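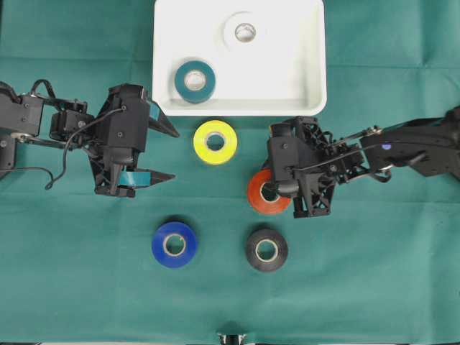 Tape rolls FAQ - Hunt craft room

Which colors do you keep?
White, teal, yellow, orange, blue, black. Red when we can get it.

Where do they go after?
Back in the white bin, lying flat. Not on edge, they roll off.

Can I take a roll home?
No. Ask Vija Mockus for end pieces, she has a bag of them.

A roll is nearly done, now what?
Leave it by the sink. We reorder at 2 left per color, usualy takes a week.

Can I cut on the green cloth?
Please dont. Mats are in the drawer.

Lost the end of the tape?
Fingernail, slowly. Fold the end over when your done.

Bin missing?
Ask Priit, room 40.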